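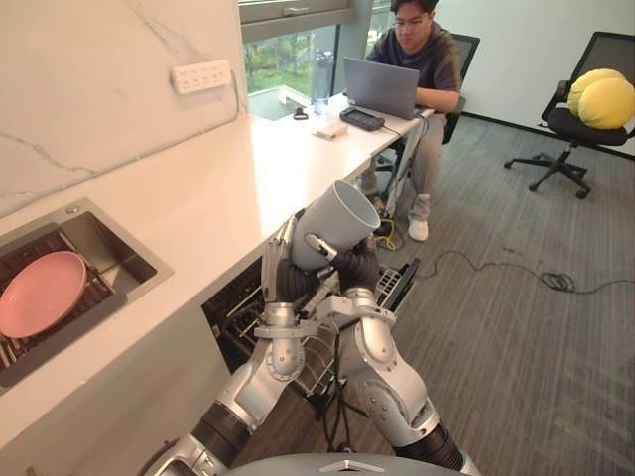 4. Comparing Two Finger Settings on the Cup Task

Updated August
By Nikola Petkov

Search this manual Go

This is my favorite section of the whole guide! By now both arms are calibrated and the Otden controller is talking to the hands. In this section you run the same kitchen job with the two finger settings, Jada (soft close) and Treloar (firm close), and see which one suits your dishes. We have logged over 1,010 grasps this way, and I still like watching the fingers settle around a cup.

CAUTION: Keep the stop button within reach. Start with plastic cups - save the ceramic for later.

4.1 Open the dishwasher and pull out the rack you want to test.

4.2 Load the Jada setting and send both arms to the home pose. Keep people and chairs out of the arms' reach.

4.3 Check the head camera view. You want the counter and both hands in it when the arms are home. If a hand is missing, go back to section 3 and redo the neck tilt.
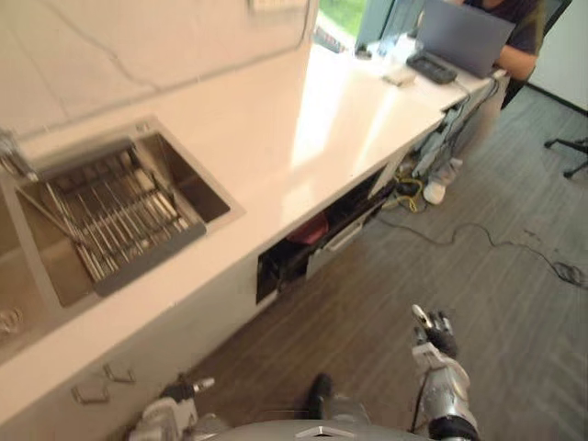
Bright windows are the usual trouble at this point. Lock the exposure before the first trial and leave it locked for both settings, or you'll end up comparing the light instead of the grip.

4.4 Run the two-handed hold first. One hand wraps the cup and the other steadies it with a fingertip. Watch for the cup turning as the second hand makes contact.

4.5 Run the one-handed mug grasp over the rack, with the wrist camera recording. Pause before release and look at where the metal touches the mug.

NOTE: Log every trial in Asska, even the ugly ones. My last full set was 122 trials, and the drops taught me more than the clean grasps did.

4.6 Load Treloar and repeat 4.4 and 4.5 with the same cups in the same order.

NOTE: If the sleeve bunches up near the wrist, smooth it by hand with the power off. A fold that gets between finger and mug will spoil the reading. 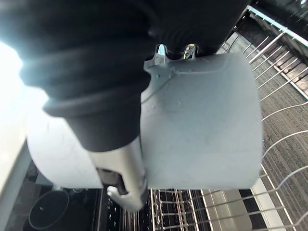

One reader wrote in to say that a firm close worked well on thick mugs but tended to tip thin cups at release, and that slowing the finger opening by half helped a lot. I tried it with Treloar and got the same result, so slow opening is now the default in the cup profile. You can change it under Hand > Release.

4.7 Save both runs under one name and go on to section 5, plates and bowls.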